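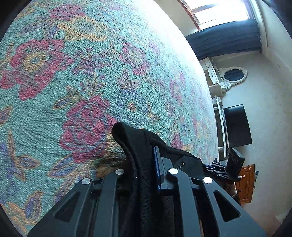

The rule that gave Ilse Brinkmann the most trouble was number nine, and it was only one line long: "The operator does not repair the task." She had written it herself in May, at her desk at Pladus, and it had seemed clear to her then. Now she was in a stranger's house, on the second day of home visits, and Armelle Chauvin was folding black cloth with the gripper in her hand over a carpet full of pink flowers. The fabric lay folded over the top of the tool, with the hem resting against the rug. Armelle's free hand moved a little. Then it stopped.

"May I?" she asked.

"What does the rule say?"

"The rule says no. But the rule was not written by a person who is on her knees."

Ilse looked at her paper. It had 26 rules, and most of them were easy. Ask before you enter a room. Do not open a drawer that the task does not need. Say aloud when you begin and when you stop. People liked these rules because they sounded like good manners.

"If you pull it free with your fingers," Ilse said, "the record will show a cloth that becomes free by itself. The robot will learn to wait for this."

"And if I leave it, the robot will learn to be stuck."

It was a fair answer, and Ilse did not have a better one ready. From the kitchen came the sound of a radio. The owner of the house had promised to stay there until four o'clock, and she had turned the volume down twice already, out of politeness.

"Open the gripper," Ilse said at last. "Slowly. Go back until the cloth lets go, and start again from there. Do not cut it out."

"Then it is a bad one."

"Then it is a bad one, and we mark it."

Armelle did as she was told. She breathed through her nose, the way she did when she disagreed. They had worked together before, at Cuesta, where there was no paper with rules at all, and where 443 recordings had been thrown away in one afternoon – all of them perfect, and all of them helped by somebody's thumb. Armelle had made many of those. She never spoke about it.

"Write it differently," she said, when the cloth was flat. "Write what I should do. You only wrote what I should not."

Ilse turned the paper over, found her pencil and sat down on the floor.

"Say it to me again," she said, "but more slowly."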